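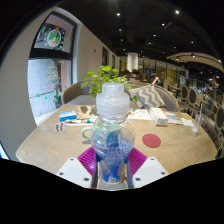
The Flarkance is a hand-held gripper kit used to record examples of everyday handling tasks for training robots. It is made by Zasside, a small hardware firm, and is sold either as a kit of parts or as an assembled unit. A person holds the tool and carries out a task with its two fingers while a camera mounted on it records the fingers and whatever lies in front of them. The recordings are then used to teach a robot arm fitted with the same fingers. No robot is needed during recording.

The kit is sold together with a paid processing service, Pravari, though the two can be bought separately. The current version is the second.

History

The first Flarkance was designed by Sinan Türkmen and Annatjie Ngubane, who had worked together on warehouse picking equipment before founding Zasside. Their early units were built to order and had a cable running from the handle to a laptop in a rucksack. Türkmen has described this version as "fine for a bench and a nuisance for anything else". The cable tended to catch on chair arms and door handles, and recordings were often lost when the plug worked loose.

The second version moved storage and battery into the handle. It also replaced the original smooth finger pads with ribbed ones after complaints that drinks bottles and blister packs slipped during lifting. Ngubane led the change to the pads and drew up the test list of household objects that is still supplied with the kit as a printed booklet.

Zasside reported 1043 units of the second version sold by the end of its first year on offer. No figure has been given for the first version.

Design

The working end of the Flarkance has two white fingers that face each other and move together when the user squeezes a trigger in the handle. The fingers are angular plates with screw holes along their faces, so that pads, guards and longer tips can be fitted. On the standard unit each finger carries a magenta pad with a fine ribbed surface. The strong colour was chosen because few household objects share it, making the pads easy for software to find in a recording.

The opening between the fingers is wide enough for a mug or an ordinary water bottle. Larger objects have to be held by a handle, rim or corner. The manual advises gripping a bottle by its lower body when it is to be moved upright, and by the shoulder only when it is empty.

The camera sits behind the fingers and looks along them. Its lens is wide and takes in much of the room as well as the work surface, including ceilings, windows and people at some distance. The part of the view filled by the tool's own body is the same in every recording and is blacked out as a curved area at the bottom of the picture. The mask can be switched off in the settings.

The complete tool weighs 774 grams with the battery in place. Reviewers have generally found this acceptable for short tasks and tiring over a full morning. A wrist strap is supplied. A support arm that clips to a belt was promised at launch and was later dropped.

Contents of the kit

The unassembled kit contains the handle, trigger linkage, fingers, two pairs of pads, camera, battery, charging lead, wrist strap and a bag of screws. A hex key is included but a small crosshead screwdriver is also needed. Assembly takes an evening for someone used to building flat-pack furniture or model kits. The step most often reported as difficult is setting the trigger spring, which must be hooked on before the second half of the handle is closed. Anyone who misses it has to take out all the handle screws again.

A matching pair of fingers for mounting on a robot arm is sold as an extra. Adaptor plates are offered for several common arms. Buyers with other arms are given the hole pattern and left to make their own.

Use

A recording session begins with calibration. The user opens and closes the fingers fully and then moves the tool slowly around the work area so that the software can establish its position. Each attempt at a task is saved as a separate episode, started and stopped by a double squeeze of the trigger.

Zasside suggests 500 episodes for a simple task such as moving a bottle from one place on a table to another, with the other objects on the table and the position of the bottle changed often. It also recommends recording in several rooms. Tables in cafés, lounges and waiting areas are said to be useful because the background is busy and the lighting varies, while a bare laboratory bench gives recordings that transfer poorly to other places. Clear objects are treated as a separate case. A transparent bottle shows the table and other things through its walls, and a robot trained only on solid-coloured objects may misjudge its outline. The booklet has a section on bottles, drinking glasses and clear pill packaging for this reason.

Common faults listed in the manual include closing the fingers too quickly, letting go before the object has been set down, and covering the lens with a sleeve. Episodes with these faults can be marked for removal on the spot with a long squeeze of the trigger.

Pravari service

Pravari is the online service to which recordings are sent for processing. It works out the path of the tool, measures the opening of the fingers from the position of the pads, and returns the results in a form suitable for training. Faces in the background can be blurred at the same stage. The option is on by default for accounts registered to schools and care homes and has to be chosen by everyone else.

The service is charged by the hour of recording. Customers who would prefer to keep their recordings on their own computers can run an older version of the same software without charge, but it lacks the blurring option and is updated less often. Agustina Herrera, who manages the service at Zasside, has said that the free version will be kept available for as long as the second version of the tool is on sale.

Adoption

The largest known buyer is Radebe, a firm that develops table-clearing and fetching robots for assisted living. It has used the Flarkance at more than 50 sites. Its recording work is led by Thandeka Mthembu, whose team concentrates on small items likely to be found within reach of an armchair, such as bottles, mugs, medicine cartons, pens and spectacles. Mthembu has praised the short time needed to train new recording staff, but has criticised the battery, which cannot be changed without stopping the session and calibrating again.

University departments make up most of the remaining buyers. Several use the kit for teaching and own no robot arm at all, relying on simulated arms for the later stages of a course.

Reception

Reviews have been mostly favourable. Esperanza Ferreira, comparing four hand-held recording tools for a trade newsletter, placed the Flarkance second overall and first for grip on smooth and rounded objects. She found the trigger "light enough to forget about" and the tracking dependable in ordinary rooms. Her main complaints concerned the wide view of the camera, which she felt picked up far more of the surroundings than most tasks required, and the loss of tracking when the tool was turned quickly to face a plain wall.

Other reviewers have noted that the pads wear at the edges with heavy use. Replacements are sold only in pairs. The fingers give no measure of force, so recordings show how far the fingers are closed but leave no direct record of how hard an object is being squeezed. This limits the tool's value for soft fruit, paper cups and thin plastic. Zasside has said that a pad with a force sensor is being tested and has given no release date.

The price has also been questioned. The assembled unit costs considerably more than the kit, and Ferreira advised readers with any practical skill to buy the parts.

See also

Imitation learning
Robot end effector
Teleoperation
Assistive robot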